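Lolluvum Table Service

Lolluvum is a paid serving trial for people who want to see whether a robot arm can cope with their own bowls and spoons before they buy one. Wumivano sells it, and I've been keeping this entry up to date for longer than I care to admit, so forgive the odd opinion creeping in (I like it, mostly!).

Background

The service grew out of a dish-handling kit called Tikano, which was sold as a box of parts and a rather stern manual. Olanrewaju Okonkwo wrote most of the software for that, and it's still in there underneath. Maj-Britt Åberg joined later and argued that buyers wanted somebody to come and set the thing up for them, and I think she was right. Bookings opened in March.

What you get

A standard booking lasts 6 hours and covers 14 tasks, all done at a round table with ordinary kitchen things on it: a lidded pot, a steel bowl, something red to serve into. Small picking jobs usually come first, with the gripper working right down over the rim of a dish.
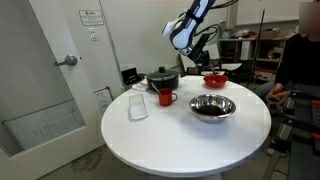

Spoons and ladles

I'd pay for the booking for this part alone. A spoon is a horrid thing for a gripper, thin in the handle and heavy at one end, and a shallow dish gives it next to nothing to rest against. Wumivano lets you swap in your own cutlery at no extra charge, but do send the sizes ahead.
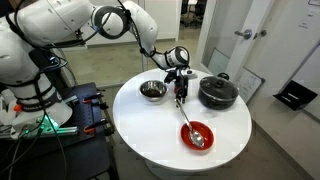
The Ojo view

Ojo is the add-on that gives you the picture from the wrist as well as the one from the room. It costs a bit more and I went back and forth over whether it's worth it. From down there you get mostly fingers, bolt heads and whatever dish is nearest, plus anyone who happens to be sitting close by.
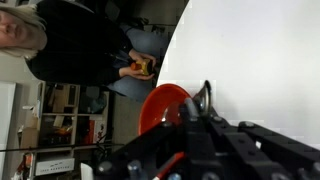
I've come round to it, though. When a grasp goes wrong the room view tends to be blocked by the arm itself, and you end up guessing. The footage comes to you as plain video files, which I was very glad of, and you can keep them as long as you like.

Price and scoring

My own booking had the ladle in it, long handle and all, and I asked for that one to be run 8 times over.

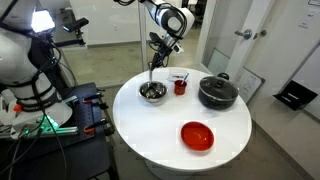 Every run is marked pass or fail by a person, and you get the sheet along with the video. My whole session came out at 69 passes, counting the repeats. Half marks aren't given, so a ladle that reaches the bowl and then slips counts as a fail, and I grumbled about that at the time. Repeats are charged singly, so ask for the total before you get carried away as I did.

Last updated February 22, 2025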